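Progress report to the Bråten Fund
Bunitholm Community Kitchen and Meals Program
Prepared by Myrto Mavromatis, program manager
June 19, 2025

1. Where we are

This report covers the second grant period. The Bunitholm kitchen is open and cooking. The Flullville pickup site opened on schedule. The Pernville site has not opened, and the reasons are set out in section 3.

We registered 666 households by the close of the period. Of these, 452 collected meals at least once. The gap is larger than we expected when we wrote the application. Part of it comes from the way we signed people up last fall, when the housing office let us put a form in its mailing and many families returned it without living near a pickup point. We have started calling the households that never came. So far the most common answer is that the pickup hours end too early for people on day shifts.

2. Kitchen and staff

The second oven was installed and passed inspection. The walk-in cooler was repaired twice. The first repair was covered by warranty and the second was not, and we paid for it out of the maintenance line. We would like to keep the cooler going through the winter and ask about a replacement in the next application.

The assistant cook position was filled after being open for nearly 10 weeks. During that time the head cook and the driver covered prep between them, and we cut the menu back to soups and one-pan dishes. Overtime for those weeks is shown in the attached budget sheet under personnel. The full menu is back.

Food safety training is complete for all paid staff. Two of the people who help with packing still need to take the test.

3. Pernville

The lease for the Pernville site was signed but the building does not yet have an approved hand sink in the serving area. The owner agreed to put one in and then changed plumbers. We now have a written date in September for the work to be finished. Rent does not start until it passes inspection -- this was in the lease from the beginning, so no grant money has been spent on the space. The tables and shelving bought for Pernville are being stored in Bunitholm.

Until the site opens, Pernville families can use the Flullville pickup. A few do. The bus connection is poor and we don't think this will grow much.

4. Cooking classes

We promised a short course in basic home cooking and ran it 3 times. Attendance was good for the first two and thin for the last, which fell during school exams. People asked for more on cooking dried beans and on using leftovers, and less on baking. The recipe booklet is written and has been through one round of corrections. Translation is still to be done, and the quote we got came in higher than the amount we budgeted.

5. Money

Spending is under budget overall. Food costs ran over, mostly eggs and cooking oil. Rent and utilities ran under because of Pernville. We ask permission to move the unspent Pernville rent into food and translation -- a signed request is attached.

6. Next period

Later pickup hours in Flullville, two evenings a week to start.
Finish calls to households that have not collected.
Open Pernville once the sink is approved.
Print the recipe booklet.
Settle the delivery route before the weather turns.
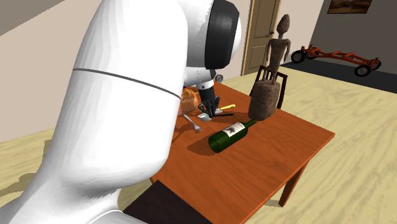

Small utensils on a wooden table, computer rendering.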